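Sorting the Token Box
11/27/20

I have been putting off the transit tokens for years. The coins I keep up with pretty well, because they have albums and the albums have holes, and an empty hole nags at you. Tokens don't have any of that. They just go in the box, and this week, with a quiet Thanksgiving and nowhere to be, I finally tipped the whole lot out on a towel and made a start.

There are 103 of them, which surprised me, as I would have guessed half that. Most came in one lot from Hollirmont Coin & Stamp back when they still had the bargain bin by the door. I paid 65 dollars for the bag and felt very foolish all the way home, and I have been happy about it ever since. 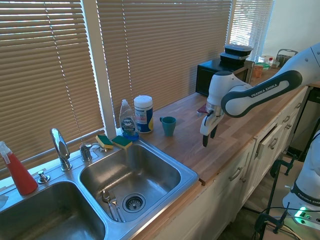
The Skovdale streetcar tokens are the ones I love best. They are small brass pieces with a cut-out S in the middle, and I have 15 of them, all worn to different degrees. People ask me whether they should be polished, and my answer is always no, please, leave them alone! Think of a spoon and a fork lying in a stainless steel sink like that one. You can scrub those every night of your life and no harm done, but a token only gets one surface, and once you have rubbed it away there is no getting it back. A soak in distilled water and a pat with a soft cloth is as far as I go, and even then I do the worst-looking one first and wait a day before I touch the others.

The Akon ferry tokens are another story. They are white metal, a bit bigger than a nickel, and I only have six. Two have the boat facing left and the rest have it facing right, and I would dearly love to know why. The one price list I own (an old stapled thing from the Sinaga Token Club, with coffee on the cover) lists only the right-facing boat.

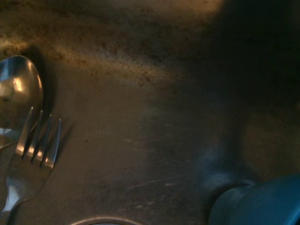 My guess is that the left-facing ones came first and the company switched when the old die gave out, but that is only a guess. The lettering is a little thinner on them, and the rim is narrower too. If you have any Akon pieces in a drawer somewhere, do have a look and leave me a comment, even if they are holed or bent.

The rest are mostly car wash and arcade tokens, and I have put those back in the bag for now. I ran out of paper flips somewhere in the middle of the bus tokens anyway, so that is on the shopping list.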